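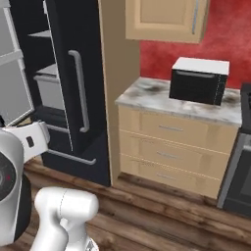

Rothe releases Vindomel 3 for teaching kitchen tasks by remote control

BUNHOLM, May – Rothe today released Vindomel 3, a software package for recording robot arm demonstrations in simulated kitchens. An operator drives the arm with a pair of hand controllers, and the software stores joint positions, gripper commands and camera views as one time-stamped episode.

The release comes with a kitchen containing a refrigerator with hinged doors, a drawer cabinet, a microwave and a stove. Doors and drawers are jointed, so an operator can practice opening, reaching in and closing before the same task is tried on hardware. Wall colors, wood finishes and counter patterns can be changed between episodes without recording again.

Two control modes are included. In direct mode the arm follows the operator's hand, scaled down for fine work near handles and shelf edges. In guided mode the operator sets waypoints and the software fills in the motion between them, subject to joint limits. Operators can switch modes during an episode, and the switch is logged.

"Refrigerator doors were the hard case," said Damilola Fashola, product lead for Vindomel at Rothe. "The arm has to pull along an arc and then stay clear of the door while it reaches for a shelf. Operators used to restart the whole episode after one bad contact. Now they step back to the last good pose and continue."

The step-back function keeps the discarded segment in a separate file, marked as a failed attempt. Users may include or leave out these segments when training a policy.

A starter set of 500 demonstrations, recorded at Rothe's Felldale office, is supplied with the package. It covers door, drawer and microwave tasks – pouring and stove tasks are not part of this release.

Vindomel 3 is available now to current license holders. A walkthrough for new users will be held online on Thursday at 2 p.m.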